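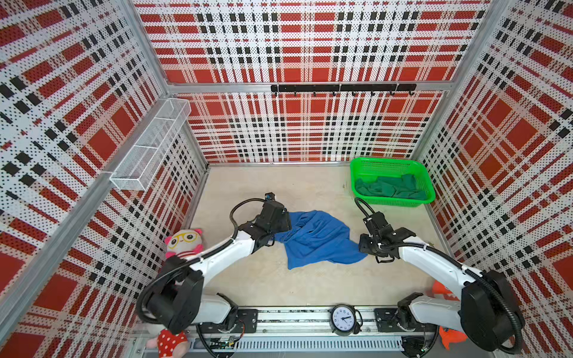 Laundry sorting and folding area

Household Reference > Home Care > Laundry > Laundry sorting and folding area

Print this article | E-mail this article

A laundry sorting and folding area is a part of a home, apartment building or shop set aside for handling clothes before and after washing. It may be a full room, a closet, an alcove or a single surface with walls on three sides. Its usual parts are a flat work surface, one or more baskets, and some form of wall storage such as hooks, racks or perforated panels.

Layout

Most small folding areas are arranged around the work surface. Baskets stand in the back corners, where they can be reached but do not take up the middle. Hooks and racks go on the walls above. In a three-sided layout the front is left open.

A pale, plain surface is common, as stains and loose threads show up well on it. A light texture keeps smooth fabrics from sliding. Very rough surfaces catch on knits and are avoided.

Wall panels

Perforated panels are used where the wall itself cannot be drilled, or where the owner expects to move the fittings. They are sold plain or printed. Plaid in red, black and white is one of the older printed patterns and is also found on shelf paper and table coverings. The Wustance line of printed panels was offered in 17 patterns, and the plaid stayed in the catalog after most of the floral ones were dropped.

Panels may be screwed to wooden battens or held in a metal frame. Aluminum posts and rails are light, do not rust in damp rooms, and allow a panel to be replaced without taking down the others.

Hooks and racks

A hook rack is a bar with a row of hooks below it. In folding areas it holds hangers, mesh bags, lint brushes and items waiting for repair. Small hooks are enough for these uses. Heavy wet items should be hung on a drying line or rod.

Wire mesh baskets fixed to a side wall hold small things. Long models divided into sections are used for single socks, spare buttons, stain sticks and objects found in pockets. White coated wire is the most common finish. If the coating chips, the bare wire can leave rust marks on damp cloth.

Baskets

Plastic baskets with perforated sides let air reach the clothes and can be rinsed out. Rectangular baskets fit into corners and stack better than round ones. Bright colors such as green, blue and yellow are often used to tell one load from another. In the shared laundry at Trurnurska, described by Hanneke Dierckx in her handbook on apartment housekeeping, green baskets were for clothes still to be sorted and white ones for folded clothes.

A basket should not be packed down. Cloth left bunched up sets into creases, and damp cloth may develop a sour smell.

Spreading and folding

Wrinkled clothes are spread before they are folded. The garment is laid on the middle of the surface, held near one edge, and drawn out until the cloth lies flat. Sleeves and loose flaps are straightened next. With a T-shirt, the usual order is:

1. Lay the shirt face down and smooth it toward the hem.
2. Fold one side in toward the center, then lay the sleeve back.
3. Repeat on the other side.
4. Fold the hem up to the collar once or twice, depending on the shelf.

Thin cotton can be pulled firmly. Knits and stretch fabrics are lifted and set down again, since pulling leaves them longer on one side. The handbook by Bok-nam Ryu and Ro-un Kang recommends shaking each piece once before it is spread, and taking only one garment from the basket at a time.

Care of the area

The surface is wiped before each use and allowed to dry. Perforated panels collect lint in the holes and can be cleaned with a soft brush or the brush head of a vacuum cleaner. Plastic baskets are washed with mild soap. Wall fittings should be checked for loose screws every few months, and more often where the panel hangs near a dryer.

See also

Clothesline; Ironing board; Laundry basket; Linen closet; Pegboard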